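Tablecloths on round tables, wipe-clean or woven?
Posted by Xóchitl Bermúdez, 08/12/2025

We have a round table in a shared room that gets used for snacks and small jobs. The current cover is pale blue with white flower outlines. After each use the plate gets washed and the cloth gets a pass with a damp sponge. I want to settle on one routine and one type of cover. Table is 30 inches high, and the drop is 8 inches. 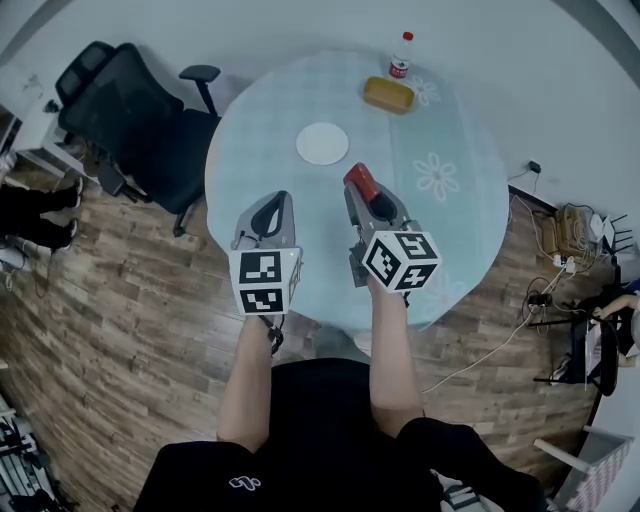 Second question is the sponge. I leave it on the table between uses. A coworker wants it kept at the sink.

dorevitz_k
Sink. A sponge left on a cloth holds water against it. Coated cloth tolerates that, woven cloth marks.

Plestley3610
Disagree in part. If it is wrung out properly there is nothing to mark. Mine has sat on a saucer since February with no ring.

dorevitz_k
A saucer is a different case. She said on the table.

priker
For the cover, woven cotton, and own two. One on, one in the wash. Coated covers crack at the edge of a round table where the fold sits.

Plestley3610
Only the thin ones crack. Buy a heavier gauge and warm the folds with a hair dryer before fitting.

Xóchitl Bermúdez
Two woven ones is fine on cost. Does cotton slide when you wipe it?

priker
Yes, on a smooth top. Put a felt pad under it, cut an inch smaller than the table.

Ó Súilleabháin
Clips also work. Wipe from the center out.

Contact | Copyright | Back to top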